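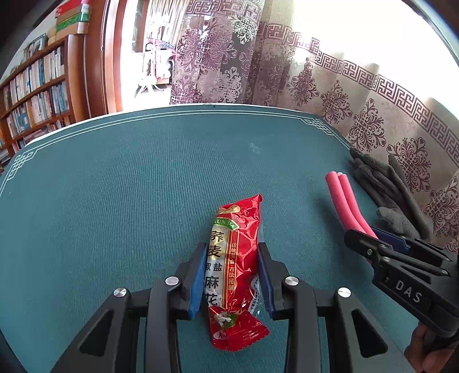

第三章　第一次使用标签打印机

本章说明 Stukley 家用标签打印机的安装、配对和第一次打印。请先读完第二章的安全说明，然后再开始。全部步骤做完需要一点时间，请不要在电池快用完的时候做。

3.1　装电池

1. 把机器翻过来，底面朝上。
2. 用手指按住电池盖的箭头，向外推，盖子会松开。
3. 放入 2 节五号电池。请看电池仓里的正负极记号，方向要一致。
4. 盖回电池盖，听到“咔”的一声为止。

注意：新电池和旧电池不要混在一起用。长时间不用机器的时候，请把电池取出来保存。

3.2　装标签纸

1. 打开上盖。上盖只能打开到直立的位置，请不要再用力往后压。
2. 撕掉新纸卷外面的封口贴纸。
3. 把纸卷放进纸仓，有字的一面（如果您买的是带边框的纸）朝上。
4. 拉出一小段纸，让纸的前端露出出纸口，长度和一个指甲差不多就可以。
5. 调整两侧的挡板，让它们轻轻地碰到纸卷。挡板夹得太紧，纸会走不动。
6. 合上上盖，两边都要按一下。
7. 短按一次走纸键。机器会自己找到第一张标签的位置。

每卷标准纸有 100 张标签。纸快用完的时候，纸的背面会出现红色的线，这时可以准备下一卷。

小心：打印头在上盖的里面，是一条黑色的细条。刚打印完的时候它的温度很高，请不要用手摸。

3.3　与手机配对

本机通过 Kunine 应用程序来编辑标签。没有手机的家庭可以使用机身按键，只能打印数字和日期，方法在第六章。

1. 在手机上安装 Kunine，打开手机的蓝牙。
2. 长按打印机的电源键，直到蓝灯开始闪。
3. 在 Kunine 里点“添加设备”，等名单出现。
4. 选择您的机器。名字是 Stukley 加上四位数字，数字与机器底面的贴纸相同。
5. 蓝灯不再闪，一直亮着，就是配对完成了。

注：请在 Kunine 里面配对。有的用户先在手机的系统设置里配对，之后 Kunine 反而找不到机器。如果您已经这样做了，请在系统设置里删除这台机器，再从第 2 步重新开始。

注：一台打印机同一时间只能连接一部手机。家里别的人要用，请先在您的手机上点“断开”。

3.4　打印第一张标签

1. 在 Kunine 首页点“新标签”。
2. 选择纸的尺寸。尺寸写在纸卷的内圈。
3. 选择模板。初次使用建议选“食品”或者“小物”。
4. 在“名称”一栏输入文字，例如“荞麦麻花”“针线”“备用钥匙”。
5. 在“日期”一栏选择开封的日期，也可以空着。
6. 点“预览”，确认文字没有超出虚线。
7. 点“打印”。

文字超出虚线的时候，Kunine 会把字缩小。字数太多，缩小以后老人看起来会很吃力，所以我们建议名称控制在八个字以内，口味、重量这样的内容写在第二行。

打印出来的标签请从出纸口的锯齿处向下撕，不要向上拉。

3.5　贴标签的地方

表面要平，要干净。下面是我们常常收到的询问，按材料分开写。

金属罐和铁盒：用干布擦一遍再贴。贴在盒身比贴在盖子好，盖子容易互相换错。

塑料袋：有皱纹的袋子贴不牢。请把标签贴在袋子最平的地方，或者用夹子夹一张没有撕背纸的标签。

布和绒面：标准纸不能用在布上面。请使用 Dridlow 布用标签，它需要另外购买，打印之前在 Kunine 里把纸的种类改成“布”。

玻璃瓶：从冰箱里刚取出的瓶子表面有水汽，请等水汽干了再贴。

小心：请不要把标签直接贴在食物上，也不要贴在会进微波炉的容器上。

3.6　给小物件分类的做法

标签机买回来以后，很多家庭第一天就打印很多标签，过一个星期发现一半是用不上的。编写这本说明书的 Chanida Boonchu 建议按下面的顺序做，这也是我们在售后电话里一直推荐的顺序。

1. 选一个抽屉或者一个柜子，今天只做这一个。
2. 把里面的东西全部拿出来，放在桌子上。
3. 先分组，后想名字。一起用的东西放一组，比如剪刀和胶带。
4. 给每一组找一个盒子。旧的饼干盒、茶叶罐都可以。
5. 盒子放回原来的位置，用几天。
6. 觉得位置合适了，再打印标签。

第 5 步请不要省略。分不出组的东西可以先放进一个盒子，名称写“待定”，到月底再看一次。

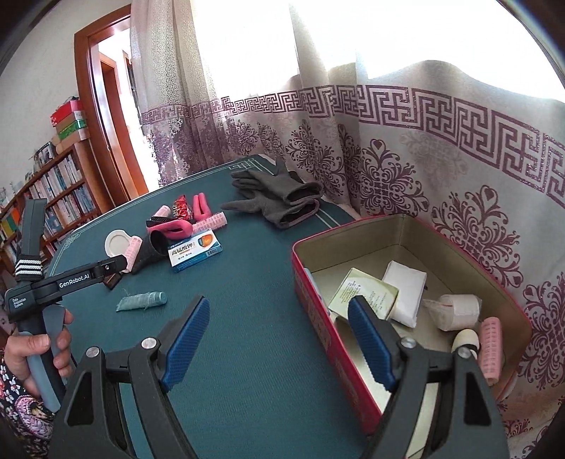
一个盒子里放了好几种东西，标签应该怎么写？
写用途就可以，例如“缝补”“理发”“寄包裹”，不用把每一样东西都写上去。如果家里人还是找不到，可以使用二维码标签：在 Kunine 里建立一份清单，打印出二维码，用手机扫一下就能看到盒子里的内容。

3.7　保存和再次打印

打印过的标签会自动保存在“历史”里面，最多 1,000 条。超过以后，最早的一条会被删除。经常使用的标签请点右上角的星号，带星号的标签不会被删除。

再次打印的方法：

1. 打开“历史”，找到需要的标签。
2. 点一下，选择“再打一张”。
3. 有日期的标签，Kunine 会问您要不要改成今天。请看清楚再选。

换手机的时候，请在旧手机上选择“设置”里的“导出”，把文件发到新手机，再选择“导入”。只登录账号是不会把历史带过去的。

3.8　第一次使用时常见的情况

打印出来是白纸
标签纸装反了。请打开上盖，把纸卷取出来，换一个方向再装。

字的左边淡，右边清楚
上盖有一边没有按到底。打开以后重新合上，两边都按。

每次打印都多走一张空白标签
Kunine 里选的尺寸和实际的纸不一样。改好尺寸以后，长按走纸键，机器会重新测量。

屏幕显示 2616
表示打印头温度过高，机器自己停止了。请关掉电源，上盖打开，等它凉下来。夏天连续打印很多张的时候容易出现。如果机器是凉的，仍然显示这个代码，请联系 Xu 售后服务中心，并且把机器底面贴纸上的编号告诉接电话的人。

蓝灯一直闪，名单里没有机器
请把手机拿近一点，并确认手机允许 Kunine 使用蓝牙和位置。

打印头的清洁方法请看第五章。布用标签的洗涤方法印在 Dridlow 包装的背面。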